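Slide 1. Title
Thank the organizers. Give name and group only. Questions at the end, except for units, which people should ask about as they come up.

Slide 2. What the talk covers
Glare and reflected light on work surfaces in small offices. Daylight is left out apart from one remark on slide 7. Most of the material comes from the Pletness building, where we measured in August, with a smaller set from Drosier.

Slide 3. Terms
Illuminance is light arriving at a surface, in lux. Luminance is light leaving a surface toward the eye, in candela per square meter. The meter on the desk reads the first. The person at the desk responds to the second. Pause here. Half the arguments in lighting reviews come from mixing the two.
Reflectance links them. For a matte surface, luminance is illuminance times reflectance divided by pi. Write it on the board if there is one.

Slide 4. Method
Grid points on each desk, sensor flat, reader standing clear of the sensor. Blinds down. Lamps on for long enough to settle before the first reading. Wulan Liem did the Pletness readings and Žydrūnas Šimkus repeated them with a second meter. The two sets agree closely enough that I show only the first.
Do not go into the calibration certificate unless asked. Copy is in the backup slides.

Slide 5. Surfaces
Pale finishes raise the light level in a room at no running cost, and that is why they get specified. The cost shows up as lower contrast between paper, desk and wall. Edges become harder to pick out, and a white sheet on a white top has only its shadow to mark it. 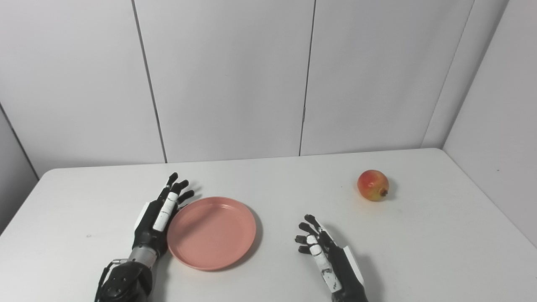

Fig. 2. White tabletop against white wall panels with dark seams.

Point to the seams. In a pale interior, joints do much of the work of showing where one plane stops and the next begins. Designers tend to hide them. My suggestion is to leave some visible, or to use a darker edge strip on the desk.

Slide 6. Worked numbers
Take 200 lux on the desk and a matte white top with reflectance 0.8. Luminance is 51 candela per square meter. Now swap in a mid-gray top at 0.4. It drops by half, to 25, and the paper on it has not changed. The ratio of paper to desk has doubled.
Then the overhead fitting. At 2,000 candela per square meter it is far brighter than either desk. Changing the desk does nothing about a fitting in the direct line of sight. Say this slowly. Miroslava Bartoš got this question twice when she gave the short version.

Slide 7. Gloss
The pi formula fails for gloss. A shiny top returns an image of the lamp at one angle and looks dull from the others. A lux reading will not show it. Check by sitting in the chair and looking. Same check for windows, with the blinds up.

Slide 8. Drosier
Same fittings, mounted 230 mm lower, darker desks. Readings on the desk are higher, complaints were also higher. I put this down to the viewing angle to the lamps. Sample is small, 3 rooms, so present it as a case and move on.

Slide 9. Recommendations
Specify reflectance for the desk as well as the walls and ceiling.
Ask for a matte finish in writing.
Record the seat position along with each reading.

Slide 10. Credits
Dimas Sembiring for the plots. Minoru Honda for the loan of the luminance meter.
Leave slide 6 up during questions.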